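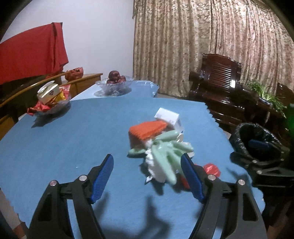

Toy vegetables and wrapped sweets sell out at Drokham holiday market

Tue 24 December

The last day of the Drokham holiday market closed at noon today with most of the food and toy stalls cleared out. Organizers said 3000 people came through the covered hall over the season, the highest attendance since the market moved indoors.

The strongest sales were in small table gifts – play food, boxed candy, wrapped chocolates and fruit sold by the bowl. Linoteo, a toy shop that took a double stall near the entrance, sold 634 pieces of play food, most of them vegetables. Carrots went first. The shop had brought in a second delivery in the middle of the month and that was gone by last weekend.

Play vegetables have become a common table decoration in the town in the past few years. Families set them out with the fruit and candy on the days before the holiday, and children are usually allowed to take them once the meal is over. A carrot with pale green leaves, placed on a blue cloth with a bowl of apples behind it and a bowl of snacks to one side, is the kind of arrangement now found in many front rooms.

The market's table-setting display drew 56 entries this year. Households were asked to dress a table at home using what they already had, plus one item from the market. Entries were judged in two groups, one for families with children under ten and one for everyone else. Plain cloths did better than patterned ones, and the judges' notes mention glass bowls several times. Both winning households receive a voucher for 100 to spend at any stall next season.

Šimkus, the grocer on the main street, supplied the apples for the market and reported that dark red varieties outsold green and yellow ones. The store will be open until 4 p.m. today and closed tomorrow. It still has apples and nuts, but boxed candy is limited to two per customer until the shelves are refilled after the holiday.

Customers who ordered gift baskets through the market and have not picked them up can collect them from the side door of the hall until 6 p.m. today. Baskets left after that time will be moved to the Šimkus cold room and held until the end of the week. A receipt or order number is needed. Refunds will not be given on fruit.

Linoteo said it would accept returns of unopened toys through the first two weeks of the new year. The shop asked parents to remove paper tags and plastic ties before giving play food to small children, and to keep it apart from real candy on the table. Two of the smaller pieces in this year's range, a radish and a pea pod, are meant for children three and up.

The hall will be cleaned over the holiday and reopens for regular bookings in the new year. The road outside, closed to cars on market days, is open again from this evening, and the bus to Hakport goes back to its usual stop across from the hall.

Stall applications for next season open in August. Forms will be available at the hall office, and returning stallholders have first choice of their old places for two weeks. There will be no increase in the stall fee.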